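Trindell Shared Workshop
Pre-run checklist for home and shared-space robot builds
Build: Vimico bed-making arm
Checked by: Retno Lubis
Result: passed with comments, 2 items open

Fill in every line. "Same as last time" is not an answer, however true it may be.

SECTION A. BEFORE POWER

A1. Base clamped or weighted. OK.
Comment: Weighted. The old base walked across the workshop in November at the speed of a determined tortoise. The new one has stayed put through every bench run.

A2. Cables clear of all joints through full travel. OK.
Comment: Moved the arm by hand through its whole range with the power off. One cable tie was facing outward with its tail uncut, where it could snag a duvet. Trimmed it, then trimmed it again so it wouldn't scratch me, which it already had.

A3. Fasteners on wrist and gripper checked for tightness. OK.
Comment: Went over them with a hand driver. Whoever used the torque driver last, the hook on the wall with its outline painted around it is where it lives.

A4. Spare fuses in the kit. NO.
Comment: There is a fuse box. It holds a single raisin. Open item, assigned to me, by me.

SECTION B. EMERGENCY STOP

B1. Stop button reachable from where the operator stands. OK.
Comment: Reachable from the operator's spot and also, as of this build, from the other side of the bed. The earlier layout required the operator to lean over the arm to stop the arm.

B2. Stop tested with the arm moving. OK, 3 tests.
Comment: Stopped every time. Restart needs the reset key, as it should. The key is on a lanyard and the lanyard is on a person.

B3. Arm holds position when stopped. OK, with a note.
Comment: It holds, after a small sag. The sag is in the log. Don't rest a hand under the wrist to find out how small.

SECTION C. GRIPPER

C1. Fingers open and close without binding. OK.
Comment: Smooth both ways. The linkage pivots have had a wipe and need nothing else. The can of spray oil can go back on the shelf, preferably for good. Oil comes off on sheets, and sheets belong to people with opinions.

C2. Fingertips free of burrs and sharp edges. OK, with a note.
Comment: Ran a pair of old tights over both tips, nothing caught. They are still wedge-shaped and still come to a point, so the rule stands: approach fabric with the fingers open, close slowly, no stabbing at the mattress to see what happens.

C3. Grip force limit set for fabric. OK.
Comment: Set low. It holds a duvet corner and lets go when I tug. Cycle counter reads 2,410. Next full teardown is due in 400 cycles.

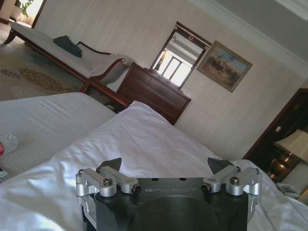 Dalgleish wants it noted that C3 was signed off with a tug straight back toward the operator, and that a duvet being dragged over a bed pulls sideways most of the time. Add a sideways tug, Dalgleish says, and do it at full reach, where the arm is at its weakest and everybody's attention has started to wander.

Fair. Added as C4, below, and I have stopped sulking.

C4. Grip releases on a sideways tug at full reach. OK on the left, OPEN on the right.
Comment: Left side lets go cleanly. Right side lets go when it feels like it. Could be the finger, could be the limit setting, could be me pulling harder on the side I'm annoyed with. Retest with the luggage scale so there's a number to argue about. Until then, someone keeps a hand on the stop for any run that ends on the right.

SECTION D. THE ROOM

D1. Breakable things out of the arm's reach. Check before each run.
Comment: Lamps, glass, mirrors, anything framed. Measure reach from the fingertips with the arm stretched out. People keep measuring from the wrist and then looking surprised.

D2. Small loose items off the bedding. Check before each run.
Comment: The arm does not distinguish between a fold in the sheet and your phone. It will tuck in either.

D3. Pets and visitors kept back. Check before each run.
Comment: The tape line is for both. The cat at Vumimstead has a better record with it than the members do.

D4. Walkway to the door clear. Check before each run.
Comment: Toolboxes count as obstacles even when they're yours and you know where they are.

SECTION E. SIGN-OFF

Cleared for slow-speed runs with two people present. Full speed stays locked until C4 closes. Fuses to be bought before Monday. Raisin disposed of.

R. Lubis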